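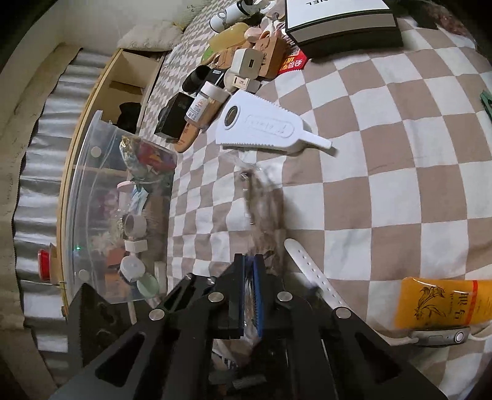 Storage is usually the last thing people plan when they furnish a small home, and by then the couch is already in the way. Nillow is a good place to see how that plays out. Most of the older flats there were built without linen cupboards, and the second bedroom is often only big enough for a desk.

Pullen, a furniture maker on the edge of town, has been selling a narrow hallway cabinet for three years now. It is 40 centimetres deep and 200 high, with doors that slide instead of swinging open. The basic version costs $575 and comes in white, grey or a pale oak colour. Shorter ones can be ordered, but the wait runs into May.

The depth matters more than the height. A standard wardrobe takes up too much of a hallway, and people end up walking sideways past it. Measure at floor level as well as at shoulder height - skirting boards can steal more room than you'd expect.

Plevik takes a different line and sells open shelving on wall rails. It is cheaper, with a starter set at $100, and you can move the shelves without drilling again. The drawback is dust. Towels and spare blankets need boxes, and the boxes cost extra.

Renters have fewer choices. Begay makes a freestanding frame that braces between floor and ceiling and leaves no holes. It suits light things such as coats, bags and folded sheets. Books are too heavy for it, and the ceiling has to be solid - plasterboard between joists will mark.

Whichever you pick, leave the bottom shelf free for the vacuum cleaner.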